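Home | Topics | Ask | Members | Log in

Can a tabloid site print my baby's name before I announce it?
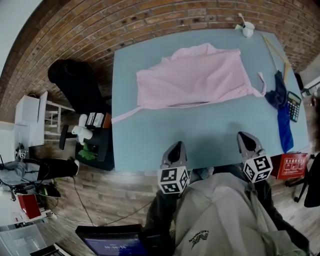 Myrto Bakalis
I play a supporting part on a streaming series and have 3,432 followers, so I am barely a public figure. My son was born in April. Before I had posted anything, a gossip site ran his full name, birth weight and the hospital. The item credits "a source close to the couple." Do I have grounds to have it removed? We live in Clakstead and the site is run from another state.

Sofia Lazaridis
Split it into two parts. The name and date of birth are difficult. If they are true and were lawfully obtained, most US courts will treat them as publishable, more so if your pregnancy was already covered. The weight and hospital are different if they came from a staff member. That is a records complaint against the hospital - ask its privacy office in writing for an access log on both charts. Send the site a short removal request citing the child's age and asking only for the hospital and the full middle name to come out. Narrow requests get granted more often. Save a dated copy of the item first.

Bartoš
Same thing happened to my cousin, they took it down after 16 days. She just emailed the editor

skirkby639
Check whether your publicist gave it to them. Mine did, twice. It was in the contract under "family milestones," page 2.

Filed under: Celebrity News & Privacy > Births and Families
Last updated: 19 Jan 2026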